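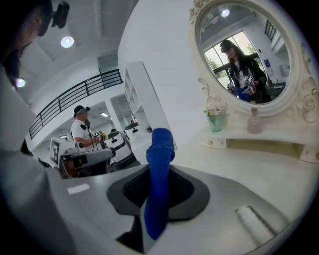
The Votitby Oval Vanity Mirror

4 min read
Shares 50 | Comments 6

I've been selling mirrors long enough to know that most people walk in asking for something plain, and a good number of them walk out with the fancy one. The Votitby is the fancy one! It's an oval vanity mirror in a white frame with scrolled carving up at the crest and little curls running down the sides, and I love it more than is probably reasonable for a grown person who has to dust it.

I was worried about it in our space, I'll admit. We have white ceilings, round lights, a black metal railing along the mezzanine, all of it pretty modern, and I thought a carved frame would look like it had wandered over from somebody's great-aunt's bedroom. It doesn't. The black railing upstairs and the white scrollwork downstairs get along fine, and if your own place has dark stair balusters or black window frames you can stop worrying about matching.

What color is the white?

I get this one by email almost every day. The Votitby is a soft, slightly warm white. Next to pure bright trim paint it reads a touch creamier, and against a beige or pale pink wall it looks crisp. If you're fussy about whites (I am, no judgment) ask me for the touch-up pot, which comes with every mirror anyway, and I'll mail you a dab on a card before you order. Put the card on the wall and look at it in the morning and again at night with the lamps on.

White on white

Most folks assume a white frame needs a colored wall behind it. Ours is up against a big white partition and I think that's my favorite way to use it, because the wall goes quiet and the carving does the work. You want light coming from above or a bit to one side so the scrolls throw small shadows. Flat light from straight on will make the details go mushy, and then you've paid for carving you can't see.
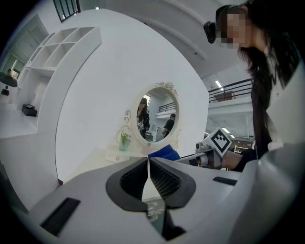 The other thing to think about is height. Sit down where you plan to sit, look straight ahead, and have someone put a piece of tape on the wall at your eye level. The middle of the glass should land close to that tape. I've watched people measure from the floor with great care and then switch to a taller stool, so pick the stool first! If two people in the house share the vanity, split the difference and lean toward the taller one.

Sizes, weight and the boring stuff

There's one size, and boxed up it weighs around 43 pounds, so please get a second pair of hands. The box has foam corners and a stiff sheet over the glass. Leave that sheet on until the mirror is exactly where you want it. The mounting hardware is in a taped envelope inside the lid, and yes, people throw it out, and yes, I keep spares behind the counter for a few dollars.

If you're hanging it on plain drywall, the screws that come with it need to go into a stud. The Drotik wall anchors are what I recommend when there isn't a stud where you need one. They cost extra and they're a little annoying to put in (read the leaflet, the toggle goes in sideways) but I've used them at home and I sleep fine.

Cleaning it

Spray the cloth and leave the frame alone. Glass cleaner that runs down into the scrolls will sit there and turn yellow over time. For the carving I use a dry, soft paintbrush, the cheap kind, and go over the crest once a week or whenever I notice it. A small nick in the finish can be smoothed with 1,000-grit paper and covered from the touch-up pot with a toothpick. Go easy and let it dry overnight before you decide it needs more.

What goes with it

We've paired it with the Bittencourt stool, which has a round padded seat and tucks in nicely. The Revov clip lamp works too, though I'd clip it to a shelf nearby and keep it off the frame. Fidel Ojeda does our deliveries and he'll take it up stairs, set it in place and haul off the cardboard, as long as you're within 50 miles of the shop. Farther out than that, it goes by freight and gets left at the door.

The next batch is due in April, and I can hold one for you with a small deposit. Come by any Friday afternoon if you'd like to see it in person first. It's quieter then and I'll have time to talk whites with you.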